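Radanell hand-held gripper, second version: workshop review

Price as tested: 1365, with case, two spare pad sets and a licence for the recording software. Reviewed by Jaruwan Bunnag.

The question put to this column most often is whether a machine can yet fold a shirt, clear a table or sort a bin of mixed fittings. The Radanell does none of these by itself. It is a gripper with a handle where the arm would be. A person does the chore with it, the software records the motion, and a policy trained on those recordings is later run on an arm with a matching gripper. A review of it has to cover both halves.

We used it over most of January on two jobs. The first was domestic: pairing socks and folding tea towels. The second came from the shop floor at Prorkside, where small brackets are taken from a tray and set into a slotted carrier. We collected 204 usable demonstrations. A further 34 were rejected by the software, nearly all for lost tracking during fast wrist turns. 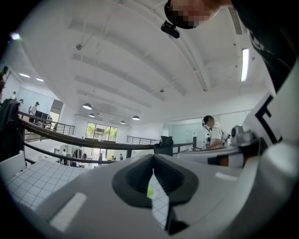 Build quality is good and the grip is comfortable for a session of moderate length. The closing action is smooth, with a little play at the start of travel that the calibration routine does not remove. Cleaning is easy except in one place. The dark recess in the middle of the light grey body runs down into a narrow slot, and lint from the towels collected there. A soft brush clears it. The printed manual is thin on maintenance and does not mention the slot at all.

Software set-up took a morning. The tracking needs a fixed reference, and we had better results on a gridded table top than on bare worktop. Export is slow, and a failed export has to be restarted from the beginning. The older Stirnik tool exports faster but drifts more over a long take.

Results on the arm were mixed. Towels laid flat were folded acceptably, though slowly. Towels dropped in a heap were not — the arm took hold of two layers and carried on. Socks were paired by colour but seldom aligned. The brackets went much better, as they are rigid and arrive the same way up. Prorkside would still need someone standing by to clear jams.

Compared with the Esposito kit, the Radanell is lighter in the hand and its pads are simpler to change. The Esposito has the better case and a clearer manual.

Recommended for workshops with one repetitive handling task and staff time to record it. For laundry, wait.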